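Home | Kitchen | Workshop | Cleaning | Storage

Filed under: Wood & Tables

Looking after a light wooden tabletop

A pale table shows crumbs and smears sooner than a dark one, so clear it after every use. Take off any bags and plastic wrap first – grit gets caught in the folds and scratches the finish when you drag them.
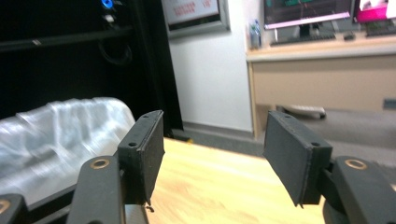
Last changed: 2020-11-17

Wipe along the grain with a damp cloth, then go over it with a dry one. Two passes are enough for most days. If something has stuck, lay the damp cloth on it for three minutes and try again. Don't scrape.

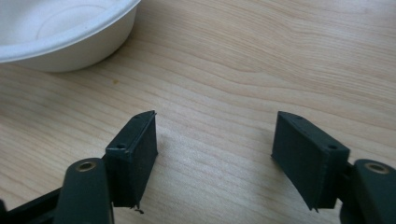

Disposable bowls are fine for snacks or screws, but put a mat under anything hot or greasy. Keep cables and tools on a rack or shelf next to the table – they leave marks when they get pushed around. We oil ours each January and leave it alone for two days.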